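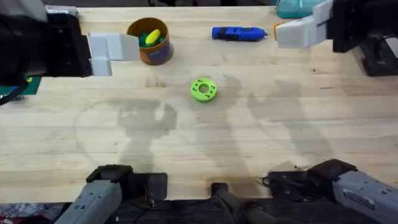 Tullier 拼板实木台面，浅色款

产品介绍

Tullier 是 Clusora 工坊做的一款实木台面，适合工作间、手工教室和家里的操作桌。台面由浅色木条横向拼接，表面保留木头本来的细纹。我们不涂有颜色的漆，所以每一块的深浅都有一点不同。如果您希望两块台面颜色接近，请在订单里写明，我们会从同一批木料里选。

这款台面是为了每天使用而设计的。很多客人在上面放胶枪、剪刀、笔筒和各种小工具，也有人用它做电子焊接的练习桌。用久了以后，表面会出现深色的斑点和擦痕，这是正常的现象。有些客人喜欢这样的痕迹，有些客人希望台面一直像新的，两种情况我们都写了保养方法，请看下面。

规格

型号：Tullier 浅色
宽度：76 厘米
厚度：38 毫米
长度：120 厘米、150 厘米、180 厘米，可以定做其他长度
表面：食品级木蜡油，出厂前涂 2 遍
边缘：四边小圆角，也可以选择直角
颜色：浅黄色，会随着时间慢慢变深
价格：120 厘米款 900 元，其他长度请询价
桌腿：不包含，需要另外购买

价格已经包含包装费，不包含运费。定做长度的台面，确认付款以后需要 13 天制作，然后发货。

桌腿的搭配

台面背面没有预先打孔，这样您可以自由选择桌腿的位置。我们推荐 Purna 系列钢架，它的横梁比较宽，能够比较好地承托木板。安装的时候，请使用长圆形的孔和垫片，螺丝不要拧得太死。木头在潮湿的季节会变宽，在干燥的季节会变窄，如果固定得太紧，木板有可能开裂或者弯曲。

如果您已经有旧桌架，请先量一下横梁之间的距离。150 厘米以上的台面，中间最好再加一根横梁。在台面上打孔之前，请用笔做好标记，并且在钻头上贴一段胶带控制深度，不要把板打穿。

收到货以后

请检查外包装，如果纸箱有明显破损，请先拍照，再签收。打开以后，把台面平放在室内，下面垫几根同样高度的木条，让上下两面都能接触空气。放置 2 天以后再安装。不要把台面直接放在地砖上，也不要靠墙斜着放很长时间。

日常保养

平时用拧干的湿布擦，再用干布擦一次。水、茶和咖啡留在表面时，请尽快擦掉。使用热熔胶、颜料或者胶水的时候，建议在下面放一块切割垫或者硅胶垫。滴在木面上的热熔胶，要等它完全冷却变硬，用塑料刮片轻轻推下来，不要用金属刀片。

斑点比较浅的时候，可以用 240 目的砂纸顺着木纹打磨，擦干净木粉，然后薄薄地涂一层木蜡油。涂油以后等十分钟，把多余的油擦掉，放一夜再使用。擦过油的布请在室外摊开晾干，不要揉成一团放在垃圾桶里，因为它可能会自己发热。

常用的工作桌，我们建议每半年上一次油。放在暖气或者空调出风口旁边的台面，可以上得更勤一些。

请不要这样使用

不要把热锅或者通电的烙铁直接放在木面上。
不要用含漂白剂的清洁剂。
不要在室外使用，也不要安装在淋浴间旁边。
不要只在正面上油，背面也需要，不然两面吸水不一样，板会变形。

可以一起购买的配件

Peng 木蜡油，小罐，大约可以给一块 150 厘米的台面上一遍油
Purna 钢架，黑色或者灰色，高度可以调节
塑料刮片，一包两片
砂纸套装，含 240 目和 320 目

样品

如果您不确定颜色是否合适，可以先申请一块小样品。样品是从生产剩下的木料上切下来的，纹路跟您最后收到的台面不会完全相同，但是颜色和手感可以作为参考。样品免费，邮费由您承担，购买台面以后可以从货款里扣除。

退换说明

标准长度的台面，没有安装、没有打孔的，可以退换。定做长度的台面，如果不是质量问题，不能退换，请在下单以前再核对一次尺寸。自然的木纹、小的木节和颜色差别不属于质量问题。

订购时请写明长度、边缘的形状、送货地址，以及您的楼里是否有电梯。180 厘米的台面不是每一部电梯都能放进去。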